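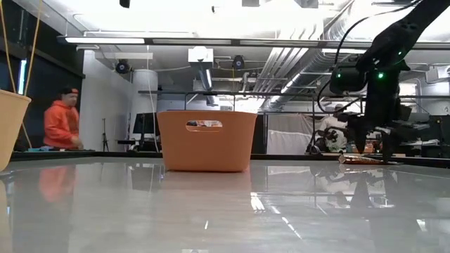
How to Build a Worm Bin Under the Sink

by Tomos Mostyn

Print this page | E-mail this page

Search: Enter keywords Go

I have kept worms in my kitchen for years now and I still lift the lid every morning to see how they're getting on! If you have a cupboard with a bit of floor space, you can keep them too, and by spring you'll have the best plant food you ever spread.

What you need

Two lidded storage tubs that nest, the darker the better
A drill with a small bit and a medium bit
A stack of newspaper or plain brown cardboard
A scoop of garden soil
Red wigglers (earthworms from the yard like to go deep and won't settle)

My tubs came from Wullberg and they've held up beautifully, but any pair that stacks with a gap at the bottom will do.

Making the bin

Drill medium holes in the floor of one tub, a hand's width apart. Now switch to the small bit and make a row of air holes along each side, just under the rim, and a few more in the lid. The second tub stays whole. It sits underneath and catches whatever drains.

Tear the newspaper into strips as wide as your thumb. Skip the shiny inserts. Soak the strips, wring them out hard and fluff them into the drilled tub until it's three-quarters full. You want them like a squeezed sponge. Mix in the soil, which gives the worms the grit they need to grind their food.

Adding the worms

Weigh them if you can. I started with 630 grams from a grower in Grenberg and that was plenty for two people's scraps. Tip them on top of the bedding, leave the lid off and keep a light on for the first evening. They hate it and will dive down, and it's great fun to watch (my daughter timed them).

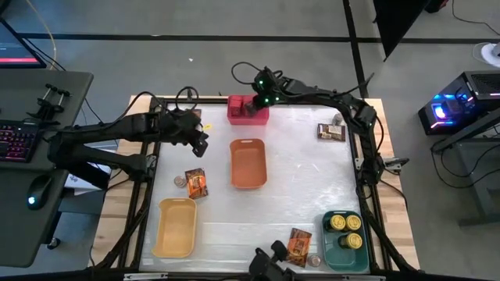

Wait 4 days before the first meal, and go small. A handful of chopped peelings is fine, tucked into one corner and covered with bedding. Next time, use the next corner. By the time you're back where you started, most of the first lot should be gone.

They love melon rind, coffee grounds, limp lettuce and squash. Keep out meat, dairy, oily leftovers and anything very salty. Go easy on citrus and onion.

If it smells

You're feeding too much. Stop for a week, stir in dry strips and prop the lid open a crack. Fruit flies mean a scrap is showing, so bury it deeper.

Harvesting

After three or four months, push everything to one side and put fresh bedding and food in the empty half. Feed only that side. Give the worms a couple of weeks to move over, then scoop out the dark crumbly stuff they've left. I started mine in November and had enough for all my tomato seedlings, with a jarful left for the fern!

Filed under: Composting, Small Spaces, Kitchen Scraps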